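Skadano Open Day: your questions answered

We've gathered up the things people ask us most when they ring or write about the open day, and tried to answer them properly. If yours isn't covered, please do write in. Triin Vītola looks after the inbox and she enjoys a good question.

When is it, and how long should I allow?
The next one is in August. Doors open at 10 in the morning and we start shooing people gently towards the exit at 4 in the afternoon. Most visitors stay for a couple of hours, though we had one family last year who came for a quick look and were still with us when the tea urn was switched off. If you only have an hour, go straight to the arm tables and save the talks for another time.

Do I need to book?
For the open day itself, no, just turn up. For the small group sessions, yes please. Each session takes 14 people and they do fill up, the late morning one especially. You can put your name down by email or at the welcome desk on the day, if there are places left.

What does it cost?
Nothing at all. There is a tin by the cakes, and the cakes are very good, so bring a few coins.

Where are you exactly?
We're in the old Drosent building, at the far end of Sepp Lane, past the tyre place. The sign over the door still says Drosent and will probably go on saying it for years. Parking is along the lane and in the yard behind, and if the yard looks full it's worth driving right round to the back wall, as people tend to miss the spaces there. The bus stops at the top of the lane and it's a flat walk down.

What will I see?
There are several tables with a robot arm at work on each, and you're welcome to wander between them at your own pace. The one people talk about afterwards is nearly always the flower table, where an arm picks up artificial flowers by their stems. It sounds simple, and then you watch it and find you've been standing there for twenty minutes with your coat still on! Beside each table is a screen showing the view from the small camera near the gripper, so you get the robot's side of things too.
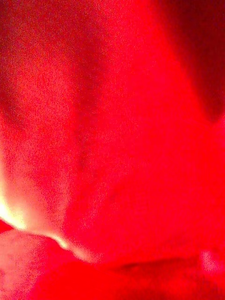 Views from the gripper camera at the flower table.

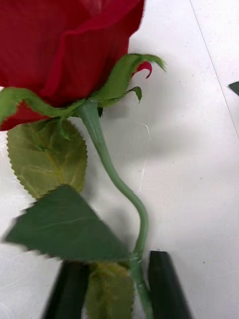
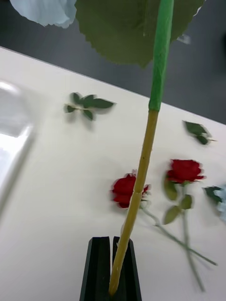 Why flowers, of all things?
We're asked this one a great deal. A wooden block is the same shape whichever way you pick it up, more or less, and it stays where you put it. A flower on a long stem is another matter. The heavy end is a good way from where you're holding it, the leaves get in the road, and the whole thing can swing round as it's lifted. Dennis Sang, who set the table up, used to arrange flowers for his aunt's shop, and he'll happily tell you that people find it fiddly as well. Lessons from the flower table carry over to cables, garden plants and anything else that bends and droops.

Why not real ones?
We did try, in the early days. Real roses don't care for being picked up over and over again, and by lunchtime the table was a sorry sight. The artificial ones put up with a lot more, and they can be straightened out with your fingers and used again the next day.

How does the arm know where to take hold?
It looks for the stem with its cameras and works out a place where the fingers can close on it. Very close up, the gripper camera can't make out much beyond colour, so the arm also uses a second camera that looks at the table from further back. On the day there'll be somebody beside the table who can explain as much or as little of this as you like. Do stop them if they get carried away.

How much practice has it had?
Over 2000 lifts on flowers so far, and more each week. In the first stretch of 600 it was dropping them left, right and centre, and we kept notes on every one. Those notes are in a ring binder on the side table, and you may leaf through it. Some of the remarks in the margin are rather heartfelt.

Does it still drop them?
Oh yes, now and then. If it happens while you're watching, please leave the flower where it falls and let the demonstrator sort it out - the arm may well be about to have another go.

Can I have a turn?
In the small group sessions you can. You'll guide an arm with a hand controller while a member of our team stands next to you with the stop button. No experience needed, and you won't break anything. Sessions last 23 minutes, an odd figure that comes from the changeover timetable, and we're quite strict about it so that everybody gets a fair go.

Can I bring children?
Please do. Under-twelves need a grown-up with them at the tables, and there's a yellow line on the floor that everyone stays behind while an arm is moving. The Omach room next door has paper, pencils and a low table for when small people have had enough of robots.

Is it noisy?
Less than you'd expect. The arms hum a little, and most of the racket comes from visitors chatting. If a quieter visit would suit you better, the first hour is usually calm, and we keep the lights lower then as well.

Is the building easy to get round?
Everything is on the ground floor, with a ramp at the side door and plenty of chairs. The lane is a bit rough near the gate, so if you'd like to be dropped right at the door, tell Triin beforehand and she'll see that the gate is open. Assistance dogs are very welcome and there's always a bowl of water by the door.

Can I take photos?
Yes, as many as you like, but no flash near the tables please, as it upsets the cameras. Do ask before taking pictures of other visitors.

I can't make August. Will there be another?
We hope to run one in the spring. School and club visits can be arranged in between, so write to Triin with a rough idea of your numbers and the ages in the group, and she'll come back to you with some dates.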